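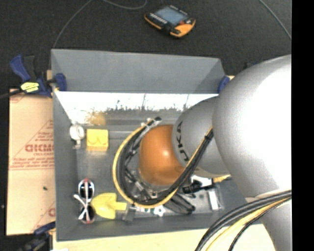 Tutoriels › Préhension en bac

Apprendre à un bras à saisir ce qu'il n'a jamais vu : la collecte autonome

Mis à jour le 31/08/2023

La méthode tient en une phrase : le robot essaie, rate, note qu'il a raté, et recommence pendant que vous déjeunez. Nous l'avons baptisée Rolis un soir de fatigue, et le nom est resté.

Préparez le bac. Serrez-le avec des serre-joints, plus fort que la pudeur ne le suggère. En June, un bac décalé de 4 millimètres nous a coûté une nuit d'essais, tous impeccablement faux.

Choisissez les objets. Variez les formes sans chercher l'élégance : un cube, une pelle de plage, des lunettes de soleil. Le cube flatte les statistiques, les lunettes les remettent à leur place. Gardez 20 objets de côté pour l'évaluation et résistez à l'envie de les montrer au réseau « juste pour voir ».

Fixez les câbles. Laissez-leur assez de mou pour la rotation complète du poignet, puis faites tourner celui-ci à vitesse réduite, boîtier de commande à portée de main. Un faisceau qui balaie le fond du bac déplace les objets avec beaucoup de talent, et le journal attribuera le mérite à la pince.

Lancez la collecte. Chaque tentative enregistre l'image avant la descente, la pose visée et le résultat. Après 200 tentatives au hasard, entraînez un premier modèle. Il sera mauvais. Laissez-le choisir les prises suivantes, en conservant une part de hasard, faute de quoi il ne s'intéressera plus qu'au cube.

Évaluez. Une prise compte si l'objet est encore tenu à la hauteur de dépose. Chez nous, le modèle final a levé 19 objets de la série réservée. Le dernier s'est coincé dans un angle, contre la paroi inclinée ; pour ce cas, ajoutez une poussée vers le centre avant la descente.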